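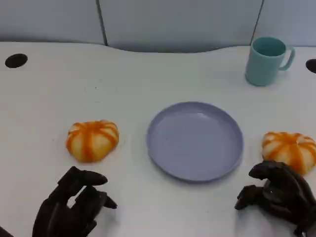 Muireann Nic Aodha는 정지 버튼을 눌렀는데 손가락이 계속 오므라들었다면 작업이 몇 회 남았든 그날은 거기서 접어야 한다고 댓글에 적었다. 같은 의견이 여럿 있었고, 우리도 그렇게 했다. 토요일 오후 작업은 202회차에서 중단되었고 남은 회차는 진행하지 않았다.

흰 작업대 위의 접시와 장난감 호박 두 개, 청록색 머그. 아래쪽에 Mulligan의 양손이 들어와 있다.

분류: 현장 갤러리 > 로봇 손 > 고장 및 안전 기록

Ondmont 작업실의 양손 탁상 작업 기록이다. 로봇은 Mulligan, 손 제어 프로그램은 Foltasar, 손 부품 공급과 점검은 Castura가 맡는다. 작업 내용은 단순하다. 호박을 하나씩 집어 접시에 올리고, 다시 접시 밖으로 내려놓는다. 머그는 집는 대상이 아니며 손이 건드리면 그 회차는 실패로 처리한다.

이번 페이지는 오른손 정지 지연에 관한 것이다. 다친 사람은 없다. 물건도 깨지지 않았다. 다만 정지 명령을 내린 뒤에도 손가락이 움직였으므로 안전 사안으로 분류했고, 경과를 사진과 함께 공개한다.

무슨 일이 있었나

202회차에서 오른손이 호박을 잡는 동안 검지 쪽 힘 값이 기준을 넘었다. 작업자가 바로 정지 버튼을 눌렀다. 왼손은 평소대로 멈췄다. 오른손은 거의 3초 동안 계속 오므라들다가 멈췄고, 호박은 손가락 사이에 낀 채로 남았다.

평소 정지 버튼을 누르고 두 손이 모두 멈출 때까지 걸리는 시간은 107밀리초다. 점검표에 적어 둔 값이고, 그날 아침 시험에서도 같은 값이 나왔다. 아침 시험은 빈손으로 했다. 물건을 쥔 상태의 정지 시험은 점검표에 없었다.

작업자는 손을 뻗어 호박을 빼지 않고 주전원을 내렸다. 전원이 내려가면 손가락의 힘이 풀리게 되어 있고, 이 부분은 정상이었다. 호박은 그 뒤에 꺼냈다. 겉면에 눌린 자국이 하나 있다.

원인

기록을 뒤져 보니 오른손 쪽 명령 대기열이 밀려 있었다. Foltasar는 손가락마다 움직임 명령을 차례로 쌓아 두고 보내는데, 힘 값이 기준을 넘으면 보정 명령이 추가로 들어간다. 보정 명령이 짧은 시간에 몰리면서 정지 명령이 그 뒤에 섰다. 정지 명령이 대기열을 건너뛰도록 한 설정은 왼손에만 들어가 있었다.

오른손은 지난달에 교체한 것이다. 교체하면서 설정 파일을 새로 만들었고, 그때 해당 항목이 빠졌다. 파일을 만든 사람과 확인한 사람이 같았다. 부품 자체의 결함은 찾지 못했다. Castura에 손을 보내 따로 봐 달라고 했고, 손가락 관절과 구동부에는 이상이 없다는 답을 받았다.

앞선 회차의 기록도 다시 보았다. 힘 값이 기준을 넘은 회차가 18회 더 있었다. 그중 정지 버튼을 누른 경우는 없었다. 눌렀다면 같은 지연이 생겼을 가능성이 있다. 당시에는 호박이 조금 미끄러졌다고만 적고 넘어갔다.

조치

오른손 설정에 빠진 항목을 넣었다. 정지 명령은 이제 양손 모두 대기열을 거치지 않는다.

정지 버튼 회로를 손 구동 전원에도 연결했다. 프로그램이 응답하지 않아도 전원이 끊긴다. 이 방식은 쥐고 있던 물건이 떨어진다는 문제가 있다. 지금 쓰는 물건은 가벼운 것들이라 그대로 적용했고, 무거운 물건을 다루게 되면 다시 정해야 한다.

아침 점검에 호박을 쥔 상태의 정지 시험을 추가했다. 왼손, 오른손, 양손 순서로 한다. 한 번이라도 기준 시간을 넘으면 그날 작업은 시작하지 않는다.

설정 파일은 만든 사람이 아닌 다른 사람이 확인하고 서명한다.

힘 값이 기준을 넘은 회차는 결과가 성공이어도 따로 표시한다.

아직 남은 것

화면의 상태 표시등은 지연이 있던 동안에도 '정지'로 나와 있었다. 표시등이 명령을 보낸 시점에 바뀌기 때문이다. 실제로 손이 멈춘 것을 확인한 다음 바뀌도록 고쳐야 하는데 작업이 끝나지 않았다. 그때까지 작업자는 표시등을 보고 작업대에 손을 넣지 않는다. 물건을 옮기거나 접시 위치를 맞출 때는 주전원을 내리고 들어간다.

댓글로 받은 질문 가운데 왼손 기록도 공개해 달라는 요청이 있었다. 왼손은 정지 지연이 한 건도 없었지만 비교용으로 올릴 예정이다. 자국이 난 호박은 작업에서 빼고 보관 중이다.

최종 수정: 12월

이 사이트는 접속 통계를 위해 쿠키를 사용합니다. 계속 이용하시면 쿠키 사용에 동의하는 것으로 간주합니다. [동의] [설정 변경]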